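I've been using the Cernent hand gripper since May, and I've grown fond of it in the way you grow fond of a good can opener, which may sound like faint praise but isn't meant that way at all. It's a tool you hold, you squeeze, two fingers close, and the motion gets saved so a robot arm can learn from it later. The starter kit costs $1,107. The Jeneck bundle, with a second gripper and a padded case, costs $2,564, and I think most small shops should leave it on the shelf.

My reasoning comes down to trays (bear with me!). Anybody can pick up a sponge. A tray lying flat on a tile floor is a fussier thing, with a slick surface and a low rim, and you have to bring one finger in over the base and the other down outside before you squeeze.
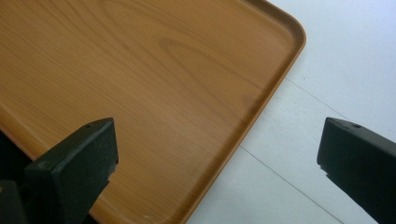
*The Cernent's fingers on either side of a wood-grain tray's rim.*

I like that the fingers are plain and blocky, and that they open wide enough to forgive a sloppy approach, because mine are nearly always sloppy. What I'd love from Cernent is a softer tip for glossy things, sold separately and cheaply. Rutanetti already offers one for its own gripper, and I'm a little jealous every time I see it.

So buy the small kit, and spend what you save on time. Give it 11 evenings with the dullest objects in your kitchen before you even think about a second gripper.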